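3.2 Recording sites and tasks

The recordings described in this section were made by a student project group over two semesters, as part of an elective course in robot manipulation. The course asks each group to choose one research question and to answer it with data the group has gathered itself. Ours was whether a policy trained on one kind of household surface still works when the surface changes. The course laboratory has a single matte gray bench, so we moved the sessions to furnished living rooms.

We named the software for the project Cusex. It handles teleoperation, time stamps and storage, and it writes each episode to a separate folder with a short text note by the operator. The students operated in pairs, one at the controls and one writing the note. Pairs changed over after every 16 episodes. Earlier trials had shown that attention drops before the operator is aware of it, and the notes from long turns were of little use.

The living room used for the second block has a polished marble table with cream, orange and rust-red veining. Glossy stone was on our list from the start. A wrist view over such a table contains reflections of daylight as well as the objects themselves, and the veins give strong edges that have nothing to do with the task.

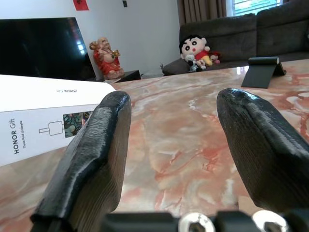
Kamol Nilsuwan

Objects were chosen from what people commonly keep in a living room. Boxed goods made up the largest group. The umbrella box, for instance, has flat white faces with black print, and its sides give a parallel grip of the kind beginners find easiest. A phone stand is harder. It has an angled support, and a grasp that is good for lifting is often poor for setting the stand down again. We kept both kinds in the set so that the success rate would not depend on boxes alone.

Nothing in the background was removed before recording. The sofa, the television and the plush toys stayed in their places. Two members of the group argued for a plain cloth screen behind the table, which would have made the segmentation step simpler. We decided against it, as a screen would have brought back the laboratory conditions we had set out to leave.

3.3 Views and view selection

Cusex stores a wrist view and a head view for every episode. The wrist view shows the fingertips and the area just ahead of them. The head view takes in both grippers and the furniture, and it was used mainly for moving between work areas. Figure 4 gives one head view. Glass, tile, clear jars and small cups all appear close together in it, and these were the materials on which our depth estimates were least reliable.

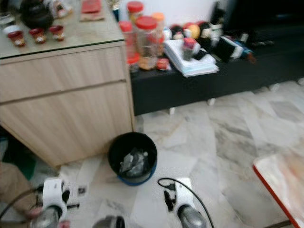 Figure 4. Head view with both grippers in front of the glass-topped cabinet and the low black cabinet.

The students labeled the head views by hand. Each label names the nearest supporting surface and states whether the view is clear enough to plan an approach. Two students labeled each episode separately. Where they disagreed, the episode went to Vilém Michalík, who had taken no part in recording. Of the disagreements, 17 concerned glass tops, where one student had labeled the glass and the other the wood beneath it. We changed the instructions so that the glass is always the supporting surface, and relabeled the earlier episodes to match.

A second problem was the cables. They are in view in many head recordings, and a first version of our background filter treated them as furniture. The filter now takes the arm pose as an input and masks a band on either side of each arm. The band is wider than it needs to be, and it sometimes hides a small object near the wrist. Section 5 reports results with and without it.

Comments

stolden_lab: Did you try a polarizing filter on the wrist camera for the marble? We had the same trouble with a lacquered desk.

K. Nilsuwan: We did not. It was on the list for December but the course ended first.

mreader: Is the labeling guide available? Section 3.3 mentions instructions but I can't find them in the appendix.

Related items

Chukwu: a low-cost wrist mount for teaching labs
Sovau student manipulation workshop, accepted papers
Surface changes and grasp success: a course report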